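Cirkton Hand Demonstration Group
Minutes of the May 2026 meeting, Braltstead office

1. Welcome and last minutes
We got going a little behind time, as the coffee was good and people had plenty to catch up on. The March minutes were read and accepted with one fix: the Arnovia loaner goes back at the end of the summer, so there is no rush to pack it up.

2. Soft fruit demonstrations
The home collectors have now sent in 308 demonstrations of picking up small fruit with the hand-held gripper, and the group wanted it written down how grateful we are for all that patient work. Of these, 100 have been checked so far. We had a long and very friendly talk about how firmly to squeeze. The feeling was that a grape should be met slowly, with the fingers brought in the last little bit by feel, and that people should go ahead and hold on to it at whatever angle the pads happen to find — a tilted grip is still a good one to learn from.

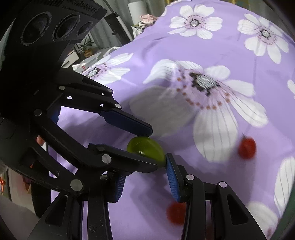
3. Picking grapes among tomatoes
Grapes and cherry tomatoes will stay together in the same task. Collectors asked whether a patterned bedsheet is all right to work on, and everybody agreed that it is, flowers and all. We do ask for slower wrist turns on the approach, as fast ones blur the background.

4. Remote control sessions
The Nutsugah team would like to try the same task by remote control, and we are delighted to have them. They will start with 2 operators and 8 short sessions, then tell us how it compares with doing it by hand.

Action: Braltstead to finish checking the fruit set and send out the note on wrist speed.
Action: Nutsugah to share their session plan before we meet again.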